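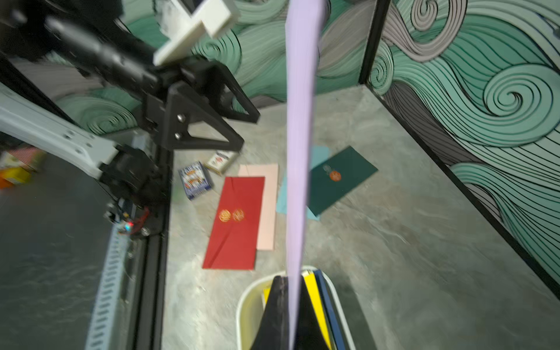
Aus der Kinderseite von Desness, Juli 2020
Text: die Redaktion

Kriegst du auch so gern Post? Also richtige Post, mit Umschlag und Aufkleber und allem? Ich bin da ganz verrückt danach. Wenn im Briefkasten etwas Buntes liegt, reiße ich es meistens schon im Treppenhaus auf (was dumm ist, denn dann ist der schöne Umschlag kaputt). Deshalb erkläre ich dir heute mal alles über Briefumschläge: wie sie gebaut sind, wozu es Siegel gibt und wie du deine Sammlung so aufräumst, dass du den gelben Umschlag auch findest, wenn du den gelben brauchst.

Was ist eigentlich ein Umschlag?

Ein Blatt Papier, mehr nicht! Wenn du einen alten Umschlag vorsichtig auseinanderziehst, liegt ein Blatt mit vier Zipfeln vor dir. Drei davon werden nach innen gefaltet und zusammengeklebt, das ist die Tasche. Der vierte Zipfel heißt Lasche oder Klappe, und der bleibt offen, bis der Brief drinsteckt. Probier das ruhig mal aus, am besten mit einem, der schon durch die Post gegangen ist.

Manche Umschläge sind noch extra verziert. Bei meinem Lieblingsblau ist ein kleines Herz ins Papier geschnitten, und darunter klebt ein rotes Schildchen mit »Just for you«. Das ist Englisch und heißt »Nur für dich«. Da weiß man gleich, dass keine Rechnung drin ist.

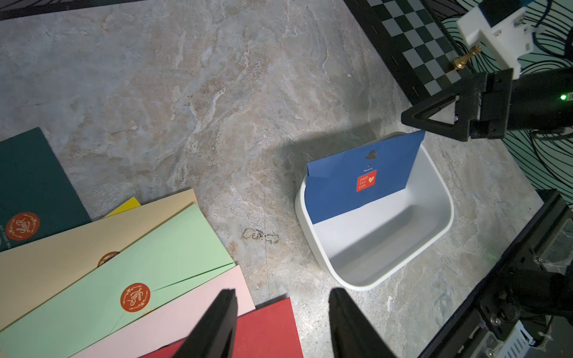
Und wozu das Siegel?

Früher gab es keine Klebestreifen. Man hat heißes Wachs auf die Klappe getropft und einen Stempel hineingedrückt. Wollte jemand heimlich mitlesen, musste er das Wachs zerbrechen, und dann war er ertappt. Briefe gab es übrigens schon viel, viel früher: Vor mehr als 3.500 Jahren ritzten die Leute sie in Tontafeln, und manche steckten sogar in einer Hülle aus Ton. Zum Öffnen musste man draufklopfen, bis sie zersprang! Heute nehmen wir runde Aufkleber, die nur so tun, als wären sie Wachs. Ich finde sie trotzdem toll, vor allem auf hellem Papier.

Hochkant oder flach?

Beim Aufräumen gibt es zwei Möglichkeiten. Flach gestapelt bleibt alles schön glatt, aber du siehst nur den obersten Umschlag. Hochkant in einer Schale kannst du blättern wie in einer Kartei. Bei Büchern ist es genauso, deren bunte Deckel erkennst du auch stehend oder schräg angelehnt.
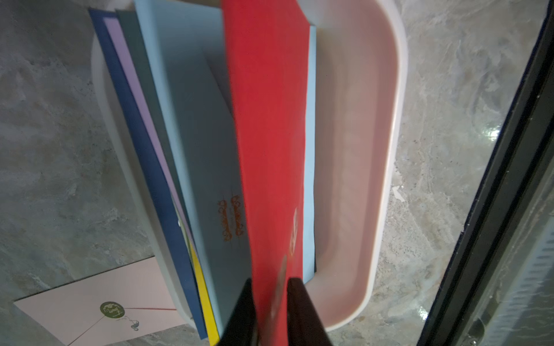

Sind es nur wenige, rutschen sie allerdings gern weg. Dann kommt etwas Schweres daneben, oder du nimmst eine kleinere Schale. Ich sortiere am liebsten nach Farben, von hell nach dunkel. Du kannst auch nach Größe gehen oder nach Leuten, denen du schreiben willst. Und Spielkarten haben ihre eigene Schachtel, die dürfen danebenliegen.

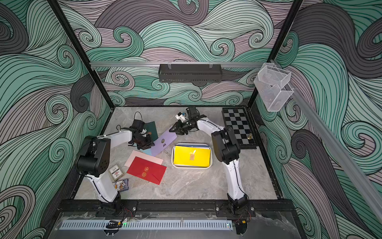

Jetzt du!

Such dir eine Farbe aus, schreib zwei Sätze auf einen Zettel und falte ihn einmal in der Mitte. Rein damit, Klappe zu, Aufkleber drauf. Auf die Vorderseite kommt die Adresse, oben rechts die Briefmarke. Und den ersten Brief schickst du bitte an jemanden, der gar nicht damit rechnet!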